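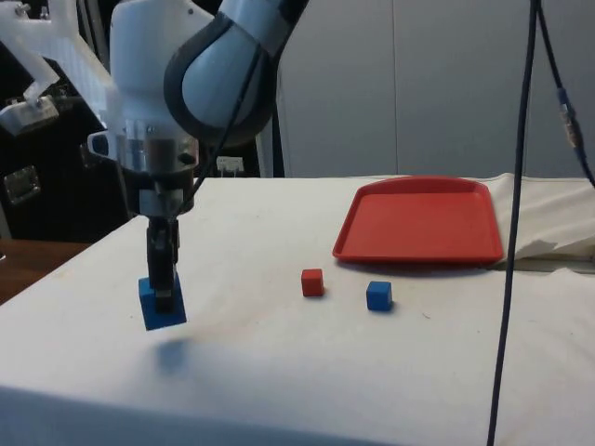 Natural dye on cotton tablecloth - how do I get an even blue?

Posted by Zoriana Dmytriv in Fabric, Yarn and Color

Hi all! I've been lurking for months and finally have a project worth bothering you with. My cousin is getting married in Prelville in April and I offered (loudly, in front of her mother, so there's no backing out) to dye the cloths for the dinner. She wants blue. Not navy, more like the sky late in the afternoon, and she'd love it if it came from real indigo.

I have 6 plain white cotton tablecloths, bought new, and I've done exactly one test so far on an old pillowcase. I used one of those pre-reduced indigo kits with the soda ash and the reducing powder. I loved doing it! Watching the cloth come out green and turn blue in the air is the best thing I've done in my kitchen in years. But the pillowcase looks like a weather map. Dark along the folds, pale in the middle, and one corner that hardly took any color.

What I did: soaked the pillowcase in the sink for a few minutes, squeezed it, pushed it down into the bucket, stirred it with a stick for a while, pulled it out, hung it on the line, did it once more, rinsed it. The bucket is the ordinary size you'd mop a floor with.

Things I'd love to know:
- Do new tablecloths need more than a normal wash first?
- Is my bucket too small?
- One long dip or lots of little ones?
- Will it rub off on people's sleeves? One of the bridesmaids is wearing cream and I have nightmares.

I don't mind if they aren't perfectly identical. I just don't want it to look like an accident. Thank you so much in advance, this board is a treasure.

Celeste Herrera

Oh, I'm so happy somebody is doing this! Indigo is my favorite thing in the world and a wedding is a lovely reason to get blue fingernails.

First, yes, wash them, and I mean really wash them. New cotton comes with starch and finishes and whatever natural waxes are still in the fiber, and all of it keeps the dye out in patches. The word you want to look up is scouring. I fill my biggest pot with water, add a spoonful of soda ash and a squirt of plain dish soap with no softener in it, and simmer the cloth gently for an hour or two. The water comes out the color of weak tea, even when the fabric looked spotless going in. If yours is really brown, do it over again with clean water. If any of your cloths say "stain resistant" or "easy care" on the label, please test a corner before you fall in love with the plan. Those finishes are tough and some never come off.

Your pale corner was almost certainly a dry spot. A few minutes in the sink isn't long enough for a folded piece. I soak mine overnight, and then I spin them in the washer right before dipping so they're damp all the way through with no drips. Water dripping into the vat carries air with it and air is what wears the vat out.

And yes, the bucket is too small! That's where your dark folds came from. The cloth has to be able to open up and move under the surface. For a tablecloth I use a tall plastic trash can, a new one, the kind with a lid. Mine holds 80 quarts and I wouldn't go smaller for anything that covers a dinner table. Fill it with warm water, leave room at the top for the cloth and your arms, and scale up the kit (look at how much fabric weight the packet says it handles, then weigh your cloths dry on a bathroom scale). You will want more than one kit.

On dips, lots of little ones, every time. My routine goes like this:

Push the bubbly scum (the flower) to one side and skim it into a bowl. Save it and put it back at the end of the day.

Slide the cloth in slowly along the side of the can, so you don't trap air. Put on long gloves and work it under the surface with your hands. Keep opening the folds. No stick! A stick just shoves the same lump around.

Stay under for 4 minutes or so, then gather it up below the surface, squeeze it as you bring it out, and aim the squeezings down the side of the can. Don't let it splash.

Open it up right away and flip it over on the line halfway through. Wait until there's no green left anywhere, even in the hems, before it goes back in.

I'd guess you'll want three or four dips for an afternoon-sky color, but go by your eye, and remember that wet always looks darker than dry. I keep a strip of the same cotton on the line next to the big piece and dry it with a hair dryer to check.

Do one dip on every cloth before you start second dips on any of them. The vat gets weaker as you go, and if you finish the first cloth completely before starting the last one you'll have a very dark one and a very pale one. On the next round go in the opposite order. It evens out beautifully.

Please come back and show us the color!

Orest Kuzmenko

just use the fiber reactive dye in the washing machine. same blue every time, one afternoon, done. I did curtains that way and they look great. indigo is a lot of mess for something people will spill gravy on

Bohdana Semeniuk

Celeste has covered the dipping so well that I'll stick to the sleeves, because I learned that part the hard way with a set of napkins.

The rubbing off is called crocking. Indigo sits on the outside of the fiber in layers, so any color that isn't properly attached will come off on whatever touches it. Weak vat and many dips gives you much less of it than strong vat and one long soak, which is another point in favor of doing it her way. What's left is a matter of rinsing, and this is where most people get tired and quit early. I sympathize, your back will hurt.

After the last dip, let the cloths hang until the next day. Then rinse in cool water until it runs mostly clear, and give them a soak with a splash of white vinegar to neutralize the soda ash. Half a cup in a tub of water is plenty. Rinse again. Then a hot wash with a mild detergent, by themselves, at 60 degrees if your machine shows Celsius like mine does, otherwise just the hot setting. Run it a second time. You'll see blue water and think you're losing everything, but the cloth will still be blue, I promise!

Then do the rub test. Take a dry white rag, wrap it around your finger and rub hard on the dyed cloth. Do it again with the rag damp. A ghost of blue on the damp rag is normal. If the dry rag picks up color, wash it once more. I'd still keep the cream dress away from the table edge on a hot evening, or put a narrow white runner or some placemats along that side.

Two smaller things. Iron them while they're slightly damp and on the wrong side, since a hot dry iron can leave shiny marks. And store them rolled on a tube if you can, out of the sun. Indigo fades along sharp creases first and you'd see every fold line.

I don't agree with Orest about the mess, by the way, but he's right that the washer method is foolproof for matching. If April comes and you're short one cloth, nobody would arrest you for it.

There's a dye group that meets in Stolemthorpe, if you're anywhere near it. Miroslava Kushnir runs it and she's very generous with her big vats. She let me do a whole duvet cover in hers.

Zoriana Dmytriv

You are all wonderful! I scoured the first two last night and the water was disgusting, so that explains a lot. Trash can is bought. I'm off to weigh the rest on the bathroom scale and order more indigo - I'll report back after the first round. Orest, I'm keeping your idea in my pocket in case I panic.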